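Cuaderno de taller. Vajilla de color, clasificado y apilado
Lunes, entrada de la mañana

Seguimos con los platos. Lo que queda por decidir es el orden de la mesa: qué colores van delante, cuáles se quedan arriba en la tabla de madera y cuánto hueco dejamos en medio. Lo apunto según va saliendo, que la semana pasada me fié de la memoria y luego no coincidía con lo que tenía anotado Shazia.

Material: platos redondos con borde, lisos, de colores distintos. En la lista de compra están como «Bundley llano, surtido», pero en la caja venían mezclados con los de Flormont, que tienen casi el mismo diámetro y el reverso algo más áspero. Por la cara de arriba no se distinguen. He marcado los Flormont por debajo con un punto de rotulador. Si alguien encuentra uno sin punto y con el reverso áspero, que lo marque también.

Superficie: tablero blanco brillante. Refleja mucho y los oscuros se ven el doble. Limpiado a las 9:30 con paño de microfibra y agua con una gota de jabón. Con el limpiacristales de Dinsa quedaba una película y los platos patinaban, así que lo he devuelto al armario. 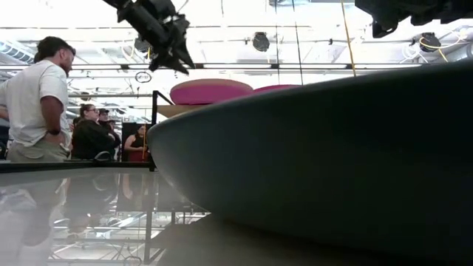
Shazia Zaidi prefiere que los oscuros vayan siempre en el centro de la fila y los claros a los lados, porque con dos oscuros juntos no hay manera de ver dónde acaba un borde y empieza el otro. También pide que dejemos de llamar «rosa» a tres colores diferentes. Tiene razón en las dos cosas. A partir de ahora, nombres fijos:

- magenta: el fuerte
- salmón: el claro, tirando a melocotón
- morado: el que tira a violeta
- carbón: el oscuro
- beige: el beige

El carbón tiene un punto verdoso según le dé la luz. Se queda en «carbón» y no se discute más.

Fila de delante, entonces: salmón a la izquierda, carbón en medio, beige a la derecha. Los demás, a la tabla elevada del fondo, y desde ahí se van bajando. La primera disposición ha quedado bien a la vista, aunque el montón de la derecha pisa el canto de la tabla. Habría que meterlo unos centímetros hacia dentro o acabará en el suelo. He puesto una tira de cinta de carrocero para que sirva de tope.

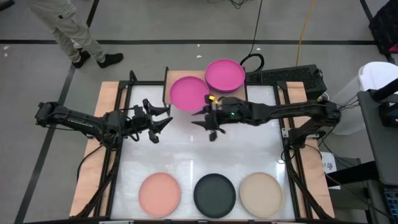 Fila de delante colocada: salmón, carbón y beige. Magentas arriba.

Separación entre platos de la fila: he probado con 15 mm y con 30 mm. Con 15 hay que tener mucho cuidado para levantar uno sin rozar el de al lado. Con 30 se trabaja cómodo y la fila sigue cabiendo entera. Nos quedamos con 30. He cortado un taco de madera a esa medida para no andar con la regla cada vez; está en el cajón de arriba, con una S de Skesier escrita a lápiz, que es de donde salió el retal.

Sobre apilar: los montones mezclados de Bundley y Flormont bailan un poco. Si se pone el Flormont debajo, baila menos. Montones de una sola marca, sin problema. De momento no apilar más de cuatro mezclados.

Roturas: ninguna. Un beige con una mella pequeña en el borde, que ya venía así en la caja. Lo aparto para pruebas y no se cuenta como bueno. Total en la estantería después de revisar: 27 platos buenos. El pedido era de 30, así que faltan por reclamar los otros; escribo yo a la tienda esta tarde.

Segunda disposición: los dos magentas bajan al tablero, uno a cada lado y enfrentados, con la fila de delante igual que antes. El centro queda libre. El morado se deja para el final y va arriba, sobre la tabla.

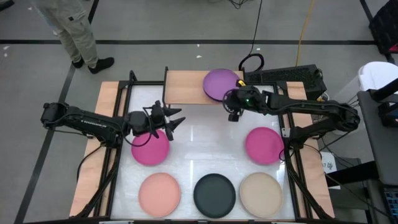
Con esta colocación la fila de delante no hay que tocarla en toda la mañana, y eso ya ahorra bastante tiempo de recolocar. El morado me sigue dando dudas: con la luz de techo se parece demasiado al magenta en cuanto uno se aparta un poco de la mesa. Probaré a cambiarlo por uno verde si aparece en la otra caja.

Pendiente:
- reclamar los platos que faltan
- separar del todo Bundley y Flormont, cada marca en su balda
- cortar otro taco de 30 mm, por si se pierde el primero
- paños limpios
- preguntar a Shazia si quiere la misma fila con los hondos

Los hondos miden 70 mm de alto y no sé si entran bajo la balda. Medir antes de sacarlos.

Archivado en: Cuaderno de taller, Vajilla, Orden de mesa
Imprimir esta entrada | Enviar por correo electrónico
Usamos cookies propias y de terceros para mejorar la navegación. Si continúa, entendemos que acepta su uso.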